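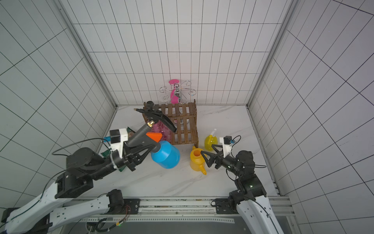
**Issue 133 – page 4**

18th January

So I finally got to the Gelemeo open day! I've been meaning to go for two years running, and both times something came up (a wedding, then a flat tyre just past Atano), so this year I left home stupidly early and was in the car park with a thermos before they'd unlocked the gate.

If you don't know it, Gelemeo is the old packing shed off the Zeleke road, and for one day each summer the people who have workspaces there open up and let the rest of us wander through. Entry is a gold coin, there's a sausage sizzle, and you get a photocopied map that bears only a passing resemblance to the building. I went the wrong way straight off and ended up in the kiln room, which was lovely but boiling.

What I'd really come for was the plant-care corner, and I wasn't disappointed. It's a small spot with white tiled walls and a white marble-patterned floor, all very clean and bright, and I stood there thinking about my own back verandah with its cobwebs and feeling a bit ashamed. Against all that white, the colours of the gear really jump out. The yellow watering can was my favourite. It has a good long spout, the sort you want for getting in under leaves without drowning everything, and I'd have happily carried it home under my arm.

The blue pressure sprayer came a close second. It's one of those pump-handled ones with a round tank, and it has a long black wand with a brass nozzle fitting on the end. I'm a sucker for a brass nozzle. My last sprayer had a plastic one that split its thread in the first frost, and I've been making do with an old window cleaner bottle ever since – not recommended if you've got more than three ferns.

Then there was the little dark-brown slatted shelf at the back. Tsion Degefa, who was on the welcome table and very patient with me, reckons small slatted shelves are the best thing you can buy for pots because the drips go straight through and nothing sits in a puddle. I've got a solid one at home with a ring on it the size of a dinner plate, so point taken! Behind the shelf was a chrome wire stand, all curly scrolled arms with a knob in the middle, and a pink vase with a flared rim standing in it. My nan would have had that vase in the front room before you could blink. I'm not usually a chrome person, but I did like the two together.

There was also a clear pink bottle with a patterned surface under the shelf, and a green snack bag on the floor. I took the snack bag as a sign that it was time for lunch.

Lunch was two sausages and a very good lemon slice, eaten on an upturned crate with Lensa Seyoum from the Fivimley garden club. We got talking about watering (of course we did) and she told me the club's tank went down by 2,617 litres over the last dry spell, against 1,953 the year before. They're mostly on cans now instead of the hose, and she swears the tomatoes haven't noticed. She's also dead against watering in the middle of the day and told a man in the sauce queue so, quite firmly.

I did a second lap after that and caught the basket weaver, the bookbinder and half of a talk on compost. The plant stall had sold out of everything but spider plants by then, so I now own another spider plant.

A few bits if you're thinking of going next time. Parking fills up early and the overflow paddock is lumpy. The toilets are round the back, past the kiln room. Bring cash, as the card reader gave up before lunch. They only print 200 maps, so grab one on the way in and share it.

There's a smaller repotting morning coming up in February, in the same shed, and Lensa is bringing tomato seedlings to swap. I've put my name down and I'm taking the spider plant.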